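Notebook, October
Clarkthorpe bench, natural dye trials, batch 12

Picking up from where batch 11 ended. That one was the walnut hull bath on unmordanted wool, and the skeins have been in the window long enough now to say the color is holding. The cotton from the same pot has gone gray on the side facing the glass. I'm not going to chase that any further. Cotton goes back on the list for spring, when there's time to do a proper tannin soak first.

Batch 12 is onion skin, yellow and red kept separate, on the Huang merino. The red skins came from the market at Werkness, one full sack, drier than last time and with a lot of dirt at the bottom. Shook them out over the yard drain and picked out the moldy ones. The yellow skins have been saved up in paper bags since summer and are clean.

Morning

Skeined the wool and tied each skein loosely in four places with white cotton. Last time the ties were too tight and we got pale rings that didn't dye, so these have a finger's width of slack. Labels are Tyvek strips marked in pencil. The laundry marker ran in batch 9 and I couldn't tell two skeins apart afterward.

Scoured in the big steel pot with the Sodia soap. Brought up slowly, held below a simmer for an hour, lid on, no stirring. The water came out darker than I expected for wool that is sold as washed. Let it cool in the pot. I moved the skeins over to a rinse bucket that was too cold once before and felted half of them, so no shortcuts this time - it sat until I could put my hand in it comfortably.

Mordant is alum at 12 percent of dry weight of fiber. No cream of tartar. I left it out because the last two yellows came out thin and lemony with it, and I want to see the warmer shade. Total dry weight on the kitchen scale came to 1,999 grams, which gives 240 grams of alum once rounded. Dissolved it in a jar of hot water first, then stirred that into the pot before the wool went in.

The scale is reading fine again with new batteries.

Afternoon

Both skin baths simmered for an hour and strained through the old curtain fabric. The red skins gave a bath the color of strong tea, with a slight purple edge when held up in a jar. Yellow bath is orange-brown. They smell the same.

Wool in at 2 p.m., equal weight in each pot. Turned the skeins every ten minutes with the glass rod. Pulled one skein from each at the half hour and the rest at the full hour.

Notes on the color, damp:

Yellow skins, half hour - clear gold, even all the way through.
Yellow skins, full hour - deeper, close to rust where the skein sat on the bottom of the pot. Slightly uneven. More turning needed, or a rack to keep it off the metal.
Red skins, half hour - olive tan. I had hoped for more green.
Red skins, full hour - brown with some green in it. Best of the set in my opinion, though I know others on this bench prefer the gold.

Cut a short length from each full-hour skein and put it in an iron afterbath, a very weak one. The yellow went to a mossy green within a couple of minutes. The red went nearly black, and the yarn feels harsher. Iron at half that strength next time, and out as soon as it turns.

Water

Used tap water for everything again. I keep writing that we should try the rain barrel and then not doing it. The tap here is hard, and I think that is what pushes the red skins toward brown. For batch 13 I'll run one small pot of each side by side, same skins, same wool, only the water changed. The barrel needs its screen put back before then, as it has leaves in it.

Leftover baths are in the lidded buckets under the sink. They'll keep a few days. If anyone wants to run an exhaust bath for pale yellows, go ahead, but write the weights on this page.

Housekeeping

The alum tub is down to its last third. Order more before the next large batch.
Wooden spoons are now sorted by color family. The one with the burned handle is for iron only. Please don't put it back with the others.
The drying rack has a loose foot on the left. It stands if you push it against the wall.
Drinks and open bottles stay away from the dye pots, and anything you bring in to drink keeps its own label.

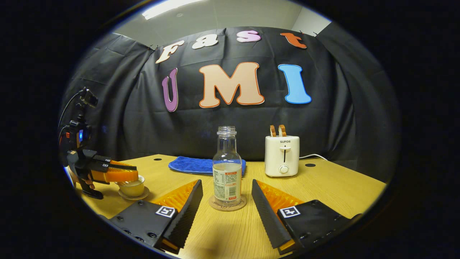 To do before batch 13

Rinse today's skeins once they have dried fully, using 3 changes of water, and write down which change runs clear.
Wind off a sample card from each skein and put one half in the window and the other half in the drawer. Same card layout as batch 11.
Fix the barrel screen.
Test strips for both waters, written here next to the results.
Ask at Werkness if they can hold back red skins only. The mixed sacks take too long to sort.
Find the lid for the small enamel pot. I had it when I was straining the yellow bath and it isn't on the shelf.

Pots washed and turned over at 5:30. Skeins are on the rack in the back, out of the sun, in the order listed in the color notes with the iron samples at the far end.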